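OPEN DAY TALK, SPEAKER NOTES
Todgate site visit, afternoon group. Gilmar Seixas speaking. 25 min plus questions.

(Wait for the back row. Mic on. Check they can hear over the compressor, if not ask Botico people to switch it off till we're done.)

Welcome, thanks for coming out, toilets left past the stairs, muster point is the car park on the Trustmont side. Phones on silent. Photos fine anywhere except the whiteboard.

Who we are. Quick. Two rooms, one workshop. Started picking work in February, before that it was all palletising. Don't tell the palletising story, takes ten minutes.

What they're going to see. An arm picking up blocks out of a bin. Say it plainly, it does sound like nothing. Ask for hands up, who's got a toddler at home. A toddler beats us at this. Pause. Let them have a laugh.

Why blocks. Cheap, same shape every time, can't bruise them. If we can't do blocks we can't do anything Khunthong wants us to do later (mixed parts, bags, the awful shrink wrap stuff). Don't promise dates for Khunthong!! Got in strife for that last time.

Why it's hard, three or four mins:
- blocks lying next to each other. Fingers need room to go down either side. Little gap = trouble
- block up against the wall. Gripper wants to be where the wall is
- shiny metal. Camera sees glare, thinks it's an edge, or sees nothing. Show them with the torch and the baking tray
- the arm gets in its own way. Once it's over the bin it hides the thing it's reaching for. People never think of this one, spend a bit of time here

Colour. Somebody will ask if it goes by colour. Short answer: colour helps it tell blocks apart, doesn't tell it how to grab one. Long answer is after the tea.

Numbers slide. 4000 attempts in the log so far. 89 per cent success on single blocks, well spaced. Say "well spaced" out loud, last group went home thinking it was 89 on everything. Piles are a lot worse and we're not publishing that yet. If pushed: "worse, and I'll show you why at the bench."

What counts as a success: lifted clear of the bin and held for 2 seconds. Dropping it after that still counts, which the kids reckon is cheating. Fair enough. Let them argue.

Failures are the good bit. If it misses during the demo DO NOT apologise, did that last time and the whole room went quiet. Say "there's one" and carry on. Ask them what they think went wrong. Best answer last visit came from a bloke's nan, she said it should give the bin a shake first. We are now trying that.

Safety stuff before we walk over:
stay behind the yellow line
no leaning on the bench, it moves the bin and then everythings off
e-stop is the big red button, I press it, you don't, unless I'm on the floor
bags on the rack, not over your shoulder

Jobs question. Will come, always does, usually from the second row. Answer it straight. The picking jobs at Todgate are the ones they can't keep staffed, cold room, night shift. Doesn't mean no one's affected. Somebody has to clear the jams, and at the moment thats me. Don't get defensive. Don't quote anyone's report.

Cost question. "More than a ute, less than a house", then move on. Botico can do the proper figure if anybody's serious, cards on the desk by the door.

School groups only: let them have a go at teh hand gripper (the pink tongs one) with one eye shut. Works every time. Skip for the adults unless they look bored.

Timing. If running over, drop the torch and tray. If running under, take the cover off the spare gripper and hand it round, but get it back, count the screws.

Close: one thing to watch for at the bench. Watch it come in over the blocks and try to guess which one it's going for before it closes. Then ask yourself how you knew. That's the talk really.

Walk them over in two lots, first lot with me. Second lot gets tea. Leave last slide up while they move.

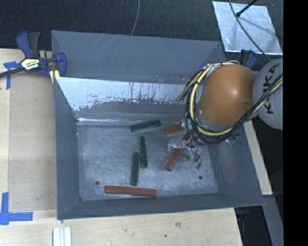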